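4.3 Descaling the Birnach kettle

Descale after every 100 boils, or sooner if the colour of the water changes.

1. Switch off at the wall and let the kettle cool.
2. Add one 20 g sachet of Ument descaler.
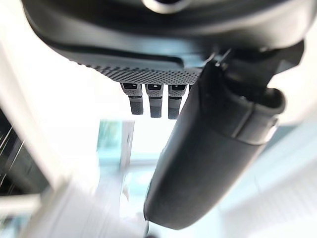

3. Fill to the lower mark with cold water — do not exceed it.
4. Bring to the boil once, then leave to stand.

CAUTION: Do not mix descaler with bleach.

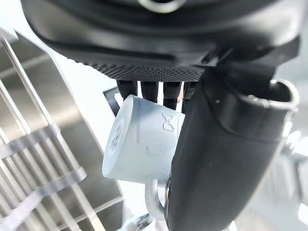 5. Empty into the sink and rinse twice.
6. Boil fresh water and discard it.

NOTE: Reset the boil counter by holding the lid button until the light goes out.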